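I drove out to Sunham to talk vinegar with the woman behind Preditz, a one-person label that sells at the farm stand there. She asked me not to print her name ("my old boss reads these things"), so I won't. She started with a jug of flat cider in February and now has 15 crocks going, 4 of them pear.

"People toss the mother because it looks gross," she told me, laughing. "That's the good stuff! Strain it, rinse it, start again."

I asked about fridges, as mine is packed with half-used jars.

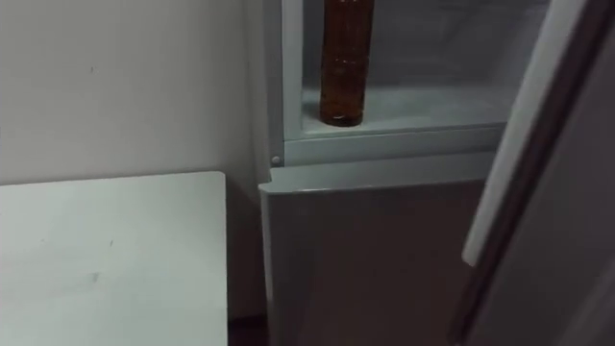 Upper compartment, brown bottle.

"Vinegar doesn't need the cold," she said. "Put it in a cupboard. I only chill the ones with fruit in them — berries go funny on me."

Her first pear batch sat for 69 days and she hated it. Way too sharp, she said, like licking a battery.

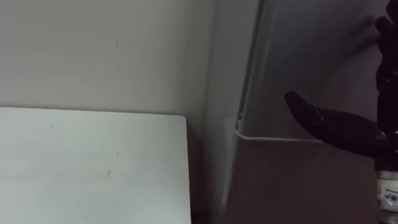

The second one she pulled at nine weeks, and that's the one I took home (I've already splashed it on cabbage, beans and, um, vanilla ice cream). She's trying plum next and promised to save me a bottle.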